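Back to paper letters

July 20, 2018

I've written 153 letters since I started this in February 2017, and I still get a small thrill when I push one through the slot of the postbox! I said I'd do a proper post about it once I'd been going for a good long while, and then Rongrong Pan wrote to me (on lovely yellow paper, in green ink) asking why I hadn't, so I've run out of excuses.

It began with my old neighbour Jianhua Tan moving to the coast. He doesn't do email and he hates the phone, and the week he left he pressed a scrap of paper into my hand with his new address on it and said "well, you know where I am". I wrote to him that weekend. It took me most of an evening and my hand ached by the bottom of the first page, which tells you how long it had been since I'd written anything longer than a shopping list. His reply came nine days later and ran to four sides, mostly about gulls. I read it standing up in the hall with my coat on.

After that I was hooked. I dug out my address book (half the people in it had moved) and started working through it from the back, so Baoshan Song got a letter well before some people I see every month. Sorry, everyone in the Bs.

What I use

People ask about this more than anything else. I write with a Bisen fountain pen that I was given as a student and had never once filled. The nib was completely blocked. I soaked it overnight in a mug of cool water, changed the water in the morning, soaked it again, and it has written beautifully ever since. It's a medium nib, a bit wet, so thin paper is no good because everything shows through on the back.

For paper I went through all sorts before I settled on Arkis laid in cream. It has those faint lines in it that you can feel with a fingertip, and ink dries on it fairly quickly if you don't press too hard. I buy the big pads and cut the sheets down for short notes. Envelopes I'm less fussy about, although I do like the sort with a deep pointed flap.

Everything lives on shelves now. I'm not naturally tidy, but letter writing goes so much better when you can lay your hands on the stamps without a hunt, and a few plain tubs and boxes will do the job as well as any fancy desk set.
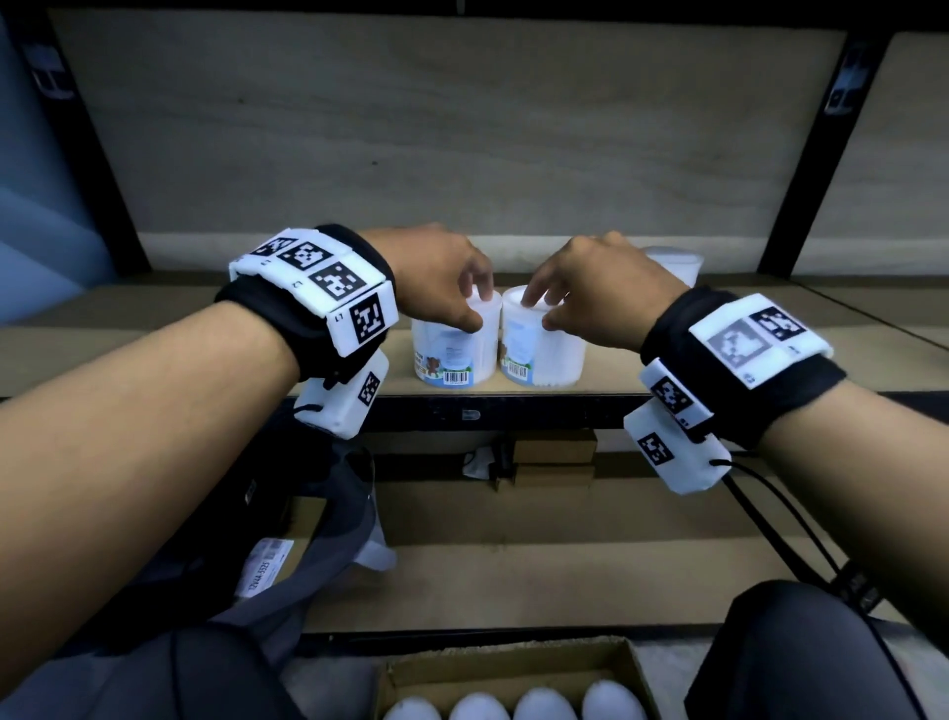
What to say

Whatever is going on! I used to think I needed news, proper news, before I could write to anybody, and I'd put it off for weeks waiting for something to happen. Then I noticed that the bits I liked best in other people's letters were never the news. Kagiso Botha once gave me a page and a half on trying to get a wardrobe down a spiral staircase, with a diagram, and I've kept it in my bedside drawer. Her sister's wedding got 2 lines in the same letter.

So I write about the soup I made, or the argument I overheard on the bus, or what the light is doing. I ask questions too, plenty of them, as it gives the other person somewhere to start. And I answer theirs. I keep the letter I'm replying to propped up against the lamp and go down it with a pencil, ticking things off, otherwise I get carried away and forget that they asked how my knee was.

Crossings out are fine. I used to copy a page out again if I'd made a mess of it and now I just put a line through and carry on.

Keeping the replies

I keep every one. For the first few months they were in a heap in the kitchen drawer with the takeaway menus, and then one evening I sat on the floor and sorted them by person, oldest at the front, with a strip of card between each. Yaqin Lü has by far the fattest section.

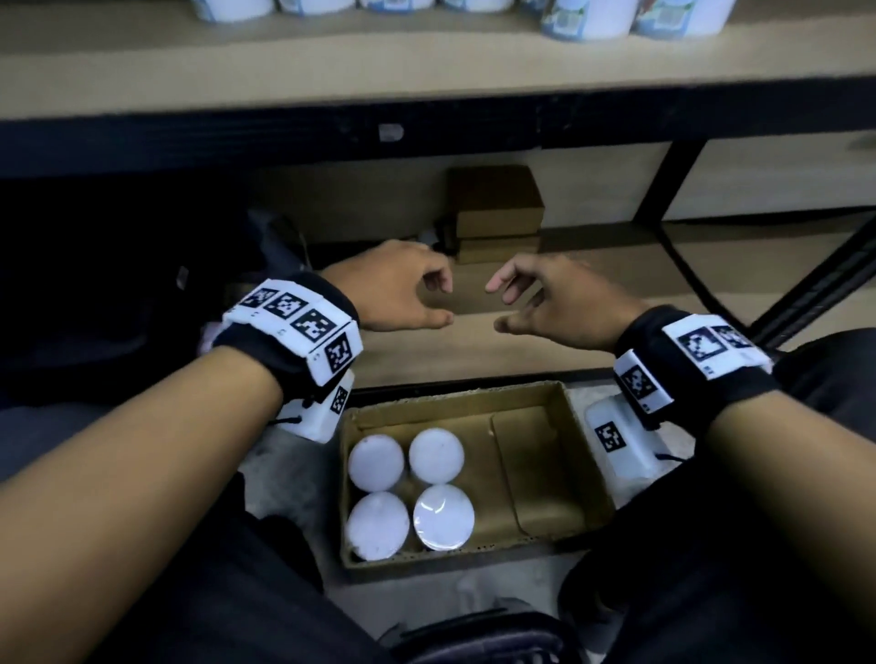 I don't keep copies of what I send, apart from a notebook where I put the date, the name and a word or two about what I said, so I don't tell the wardrobe story to three people in a row (I have told it to three people in a row). It's a cheap notebook and I'm nearly at the end of it. I've got my eye on a Živković one with a cloth cover that I saw in the window of Vudari, the little stationer's by the station, and I think I've earned it.

If you fancy having a go, pick one person, somebody who'd never expect it, and write them a single side. Don't worry about the pen. A biro is perfectly good and so is the back of a nice bit of wrapping paper. I currently owe 5 replies and Jianhua is at the top of the pile, with a question about whether pigeons can swim, so I'm off to put the kettle on and find out.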